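Prindier handheld grippers -- anyone running the 2-hand kit?

tidewrack
Thinking of the Prindier pair for teaching wipe-down jobs. Quote came back at 523 for the set, straps extra. Worth it or wait for Zelell to ship theirs?

bolt_and_nut
Have had mine since March. Good: light, fingers close evenly, tracking cubes stay put. Bad: the manual. Whoever wrote it never held one. Took me an evening to get both sides pairing.

grubscrew
Wouldn't. Tried a set at work, wrists were done after 60 minutes. Zelell prototype is lighter. Wait.

bolt_and_nut
60 minutes straight is your problem tho. Do short runs, put them down. And you can't buy the Zelell yet so what's he supposed to train with

grubscrew
His hands?

tidewrack
lol. What about shiny stuff? Sinks, tile. Skimwood says their tracking software handles glare but their demo clips are all on a matte table.

cabinet_hinge
Skimwood is fine on glare if the cubes stay in view. Fails when you turn your wrist too far in and one cube hides the other. Cabello plugin flags those runs so you can toss them. I've got nearly 1,000 runs in, lost a few dozen that way. Wouldn't blame the gripper.

grubscrew
A few dozen is alot if you're paying someone to do them

cabinet_hinge
Still cheaper than an arm sitting on a bench. Anyway -- basins, since you asked:

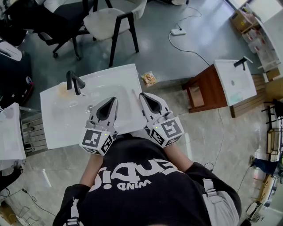
Both grippers over the white basin, green lights on. Black faucet at the back left.

tidewrack
ok that helps. Bowl's glossier than mine. Do the tips mark the glaze?

cabinet_hinge
Not so far. I'd go easy on the rim, the fingers are stiffer than they look.

bolt_and_nut
Get the spare pads when you order. Shipping on pads alone is silly.

grubscrew
Still say wait. But if you do buy, ask them for the new straps, old buckle slips.

tidewrack
Ordering tonight, pads too. Will post when it shows up -- and if my wrists go I'll tell grubscrew first

Contact us | Forum rules | © Handheld & Bench Forum | Back to top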